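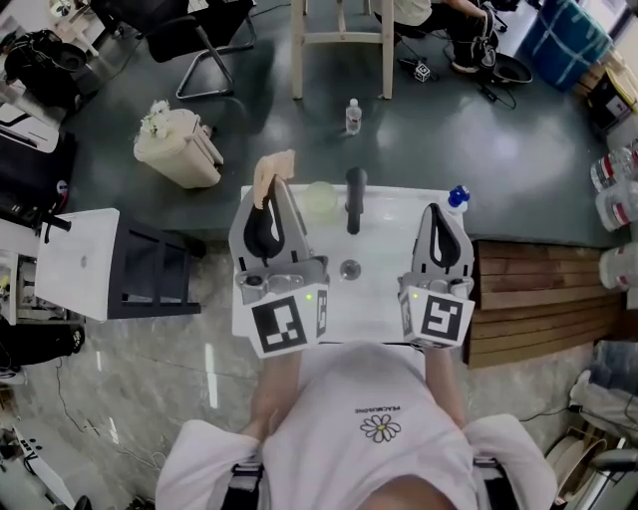 Stiten Compact Hand Basin, White, with Black Tap

We have been selling the Stiten for long enough now that we feel rather fond of it, and of all the basins in our range it is the one people ring up about most often. Usually they have a corner somewhere that has been waiting for a sink for years: a workroom, a potting room, a studio at the end of the garden, the back of a shop where somebody is always carrying a bowl of water down the corridor and slopping half of it on the floor. If that sounds like your house or your place of work, do read on, and put the kettle on first, as there is a fair bit to get through.

The Stiten is a small white basin with a round metal drain in the middle and a black tap standing at the back in the centre. It is made for washing up a few cups, rinsing brushes, filling a vase and wiping a sponge round a bowl, all the little wet jobs that come along during the day. It is a small sink and we would never pretend otherwise. A roasting tin will not lie flat in it, and if you want to bath the dog you will need our Erard trough (see further down the page).

Size and fitting

The basin is 600 mm wide and 48 cm from front to back, and the rim sits low enough to use from a stool or an ordinary chair. Plenty of our customers like to sit at theirs, particularly those who find standing at a kitchen sink hard on the back or the hips, and it was one of the first things Yupin Khunthong asked for when she drew up the shape for us. She had spent years in a flower workshop rinsing buckets at a sink meant for somebody a foot taller, and she was quite determined about it!

You get a flat ledge along the back, either side of the tap. There is room for a small bowl on one side and a bottle of washing-up liquid on the other, and a good many people manage a nail brush as well, though it does get a bit crowded and you will find yourself knocking things into the water. We looked at making the ledge deeper and in the end kept the space for the basin itself.

The waste takes a standard trap. Cold feed only is perfectly all right if you have no hot water nearby, and the tap comes with tails for both. We do recommend having a plumber make the connections unless you are confident with this sort of thing, and please ask them to leave the tap tails accessible. You will be glad of it one day.

Leave yourself some elbow room too. The basin can stand next to a cabinet on one side quite happily, but keep the other side clear if you possibly can, or put something there that moves easily, such as a crate. We have seen Stitens squeezed in between two cupboards and they do work, it is just that you end up washing a bowl with your arms tucked in like a chicken.

What comes in the box

Basin, white
Tap, black, with two tails
Round metal drain and seal
Fixings for a solid wall
Fitting sheet, with a paper template for the holes

The trap, the stand and the plasterboard fixings are sold separately. Do tell us what your wall is made of when you order and we will put the right ones in with the parcel.

Price and delivery

The basin and tap together are £295 including VAT. Delivery to most of mainland Britain is included, and for the Highlands and islands we will give you a price before taking any money. It travels on a small pallet, and the driver will bring it to your door but not up the stairs, so have a friend standing by if you are on an upper floor.

The matching stand, which we call the Chantharasri, is another £61. It has an open shelf underneath for spare sponges and cloths and whatever else ends up under sinks. You don't need it if you are fixing to a good wall, but it does make life simpler in a rented room, and it can come with you when you move.

Looking after it

A soft sponge and a drop of washing-up liquid will see to almost everything. Wipe round the basin at the end of the day, paying attention to the bit behind the tap where the drips collect, and give the drain a turn with an old toothbrush now and then. Please don't use scouring powder on the tap. The black finish is tough enough for daily use but it will dull if you go at it with anything gritty, and there is no polishing it back afterwards.

Limescale shows up more on black than it does on chrome, we may as well say so here. In a hard water area you will want to dry the tap with a cloth last thing. If a crust has already formed, lay a cloth dampened with weak vinegar over it for ten minutes, rinse it well and dry it. For tea and paint stains in the basin, bicarbonate of soda made into a paste does very nicely.

Questions we are often asked

Can I have the tap in another colour?
Not from us at the moment, I'm afraid. The hole is a standard one, so if you already have a tap you love it will very likely fit. We can sell you the basin without ours; ring us for the price.

Will a washing-up bowl go in it?
A small round one will. The big rectangular sort from the supermarket won't, and we have tried several.

Can it go in a room with no drain nearby?
Only with a pump or a waste container, and the container has to be emptied, which everyone swears they will remember to do. If you can get a proper waste pipe in, do.

Is there a bigger one?
Yes, the Erard. It is a good deal deeper and takes buckets. It does need a stronger wall and a second pair of hands to lift it.

How long will I wait?
We make them in batches at our Dultlow workshop. The last batch went very quickly, and the next is being packed as we write. Orders are sent out in the order they came in.

If you would like to try a Stiten before you decide, there is one plumbed in at Dultlow and you are very welcome to come and sit at it for as long as you like. Bring a cup to wash. Just telephone beforehand so that we can clear the brushes out of it and find you a chair.

Page last updated October 19, 2024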